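Anum had the board on the white table by four. June heat, windows shut, the floor so shiny it hurt to look at.

"Which one's the bad one," Adeel said.

"Don't know yet."

"You said you knew."

"I said I had a feeling."

The board had come back from Istholm in a padded envelope with no note. Dark gray, two round holes side by side like eyes, and a black part on the right that wasn't supposed to come up. Or it was. The drawing from Jatoi said one thing and the old drawing said another, and Rommel Saludo, who had made both drawings, was on a ferry.

She called him anyway. Eleven rings. Nothing.

"Try the red screwdriver," said Adeel.

"It's orange."

"Try the orange screwdriver then."

She tried it. Tip against the black part, a little pressure, then less. Her father fixed radios like this in Tevville, in the back room, breath held, one shoe off. He used to say a thing will tell you where it wants to open. It never told her anything. It had told him, or he'd pretended, and she had sat under the bench with a flashlight at age six believing every word of it.

The phone buzzed on the windowsill. Not Rommel. Anika Rosenthal, wanting to know if it was done, because the Grudo people were downstairs already and one of them had asked for tea and there was no tea.

"Tell her 15 minutes," Anum said.

"Is it 15 minutes?"

"Tell her."

He told her. Typed it with one thumb, sent it, went back to the window. A truck was backing into the yard and somebody was yelling left, left, your other left. Jomar, probaly. Jomar yelled at every truck.

She leaned in. The edge of the black part had a line along it, thin as a hair. Had that been there this morning? She'd looked this morning. She had looked for most of an hour with her coffee going cold and she would of sworn there wasn't a line.

"Adeel."

"What."

"Did you touch this at lunch?"

He didn't turn around. Outside the truck stopped, the yelling stopped, and for a second the whole building was just quiet.

"I only wanted to see," he said.

"See what?"

"If it came up."

"And?"

"It came up." He rubbed his neck. "There was a paper under it. Folded. I put it back, I swear, I put it back just how it was."

Anum looked at the line. Looked at the door. Feet on the stairs now - two pairs, maybe three, and Anika's voice over the top of them, bright and loud, the voice she used when she wanted people upstairs to hear her coming.

"What did it say?"

"Your name," said Adeel. "And then your father's."

She set the tip of the tool back near the top edge of the black part, and held it there.

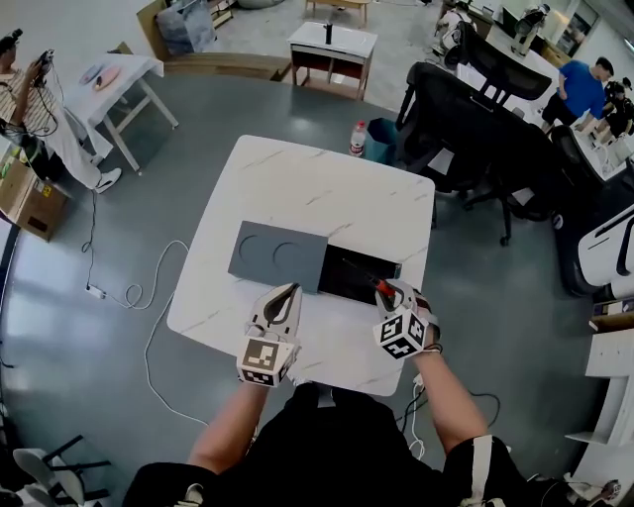

## 2. What Rommel knew

The ferry got in late.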